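4. Setting up incident alerts (field staff and drivers)

Read section 3 first if your handset hasn't been registered. Alerts won't reach an unregistered phone.

Wetura pulls reports of roadblocks, shelling, curfews and armed clashes from the Kuroda desk and pushes them to anyone inside the affected area. Set up before you travel. Not at the airport.

1. Open Wetura, tap Alerts, then Add area.
2. Pick the province. Then the district. If the district has two spellings choose either, they point to the same place.
3. Set the radius. Default is 40 km. Leave it there unless your security lead says otherwise.
4. Choose a level. Level 1 is everything, including rumours. Level 3 is confirmed attacks and road closures only. Most drivers want 2.
5. Tap Save. Wait for the green tick.

Note: no tick after a minute means no data connection. Go back to step 1, the form doesnt keep what you typed.

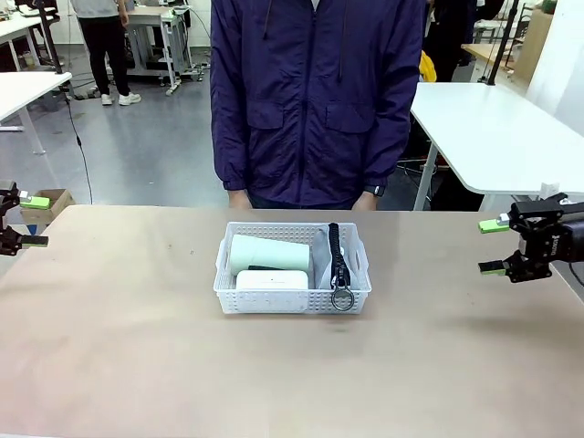
6. Add your check-in times. Morning and evening as a minimum. Two missed check-ins in a row and the duty officer starts ringing round.
7. Send a test. Menu, Test alert, Send to me only.

CAUTION: "Send to all" goes to over 2,000 handsets. No recall. Last Tuesday's false ambush warning went out this way and two convoys turned back.

Offline use

Download the Tendau map pack for your province while on wifi. It shows checkpoints and front lines as last reported, so look at the time stamp in the corner. Anything older than 7 hours, treat as out of date and radio base before moving.

CAUTION: map packs show staff safe houses. Set a PIN. Lose the handset, report it straight away and we wipe it from this end.

Ceasefires

Alerts do not drop to a lower level when a truce is anounced. Keep your settings as they are until the duty officer confirms by radio.

Problems with alerts go to Takeshi Tanabe on the duty desk. Problems with the handset itself, see section 6.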